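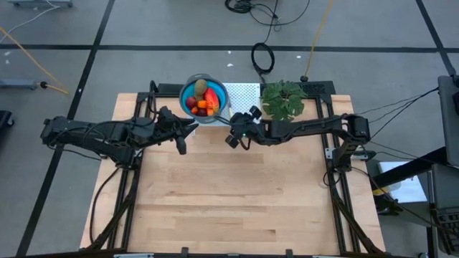 The Pesside Collapsible Colander, in the three-litre size, was assessed by the Drilleck Household Equipment Service as part of its continuing programme on equipment for small kitchens. The programme is directed at tenants, residents of supported accommodation and households in which cupboard space is the principal constraint on what can be owned. Collapsible silicone ware has become common in such kitchens, whether as a colander, a storage tub or a plain bowl of the kind shown, blue with a gray rim and holding a kiwi, a plum and a red pepper among other items. The Service receives more enquiries about the colander than about any other article in this class, and the present review is confined to it.

Scope of the assessment

Two samples were purchased at retail by the Service. The manufacturer was not informed of the assessment and supplied no product. Each colander was used in an ordinary domestic kitchen through November and was afterwards subjected to repeated folding at the Service's premises in Balogh. For comparison, assessors had access to the Tillo Rigid Colander, a stainless steel model of similar capacity which the Service has recommended in the past.

Construction

The Pesside consists of a soft silicone wall, folded in three concentric steps, joined to a firm plastic rim and a perforated plastic base. Two handles are moulded into the rim. The join between wall and rim was sound on both samples when purchased. The base stands on five short feet, which raise it sufficiently to clear shallow standing water in a sink. Assessors would have preferred taller feet, as starchy water tends to collect in a sink with a slow drain and may rise to the level of the perforations.

Collapsed, the colander lies flat enough to be stored upright between baking trays or in the drawer below an oven. It can also be hung, although the opening in the handle is narrow and did not fit over the larger of the hooks tried. The Tillo occupies most of a shelf and cannot reasonably be nested with anything other than mixing bowls of the correct diameter.

Performance in use

Draining of pasta was satisfactory. Short shapes drained promptly with one shake. Spaghetti was slower, and a few strands passed into the lower fold of the wall, where they had to be retrieved by hand. Rice is not recommended. The perforations in the base are too large for basmati and other slender grains, and the losses were considered unacceptable by every assessor. Households that cook rice regularly will continue to require a fine sieve.

The colander performed well in the washing of salad greens, berries and root vegetables. It may be used half collapsed, a position which suits small quantities and brings the contents closer to the tap. The wall holds this position reliably when the load is light. Under a full load of potatoes, one sample dropped by one step without warning while being lifted. No produce was lost, but the same movement with boiling water present would be a matter of concern. The Service therefore advises that the wall be fully extended, and each fold pressed outward by hand, before hot food is poured.

The handles remained comfortable to hold during draining. They are, however, short, and an assessor with reduced grip strength found the colander difficult to control when full. The Tillo, with its longer looped handles, was preferred by that assessor despite its greater weight.

Cleaning and durability

The instructions permit the use of a dishwasher, upper rack only. The samples came out clean on most occasions, with the exception of residue in the folds after draining potatoes. Hand washing with a soft brush removed this without difficulty. A faint orange discolouration appeared on the silicone after contact with tomato sauce and did not disappear with ordinary detergent. An overnight application of baking soda paste reduced it. The discolouration has no bearing on function.

Both samples were opened and closed 3000 times. Neither split. The silicone of one sample had become noticeably looser in the uppermost fold by the end of the procedure, and that sample no longer stayed open as firmly as it had when new. Purchasers who intend to leave the colander extended on a counter will not be affected to the same degree, though they may also find little advantage in a collapsible product.

Odour is a frequent complaint regarding silicone kitchenware. A slight soapy odour was noted on one sample following storage in a closed drawer. Airing it on a rack removed the odour by the next day.

Assessment

The Service rates the Pesside Collapsible Colander as suitable, with reservations. It is recommended for households with limited storage whose principal requirements are the draining of short pasta and the washing of produce. It is not recommended for users with reduced grip strength, for routine draining of large quantities of potatoes, or for rice. Where shelf space permits, the Tillo Rigid Colander remains the Service's preferred model in this capacity.

Replacement feet are not available for the Pesside. The warranty covers separation of the wall from the rim for 2 years from purchase and excludes discolouration. Purchasers should retain the receipt, which must accompany any claim.

Print this page | E-mail this page

Contact the Service | © Drilleck Household Equipment Service | Back to top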